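Boladex — Wortliste für Papier, Karton und Kleinkram

Readme zur Version vom 13. Februar 2019

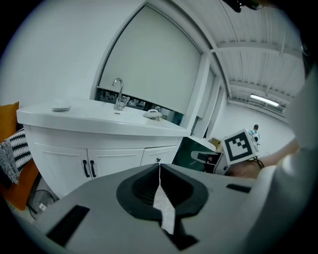

Schmaler Streifen, weiß, geknickt. Papier oder Tissue?

Boladex ist meine Sammlung deutscher Wörter rund ums Papier, also alles zwischen Büttenrand und Knüllkugel. Angefangen habe ich im November mit einem Zettelkasten, inzwischen sind es 400 Einträge in einer einzigen CSV-Datei (UTF-8, Semikolon als Trenner, bitte nicht mit Komma einlesen, das geht schief!).

Was drinsteht

Jede Zeile hat vier Spalten: Stichwort, Wortart, Region, Beleg. Bei 247 Einträgen ist die Region ausgefüllt, beim Rest steht ein Fragezeichen. Aus dem alten Katalog der Papierhandlung Dodov stammen 90 Wörter, vor allem Sortennamen, und die sind teilweise herrlich verstaubt. »Fließblatt« zum Beispiel, das mag ich sehr.

Was noch hakt

»Schnipsel« und »Schnippel« habe ich getrennt geführt, »Fetzen« steht leider doppelt drin. Außerdem fehlen 40 Belege, die noch in meinem Heft stehen und die ich abtippen muss — kommt mit der nächsten Version. Die Liste von Trevov habe ich draußen gelassen, da war mir die Schreibweise zu wild.

Benutzen

Nehmt die Datei, baut Kreuzworträtsel daraus oder was euch einfällt. Nennt bitte Boladex als Quelle. Korrekturen am liebsten als kleine Textdatei mit Zeilennummer, dann finde ich die Stelle auch wieder.

Snorradóttir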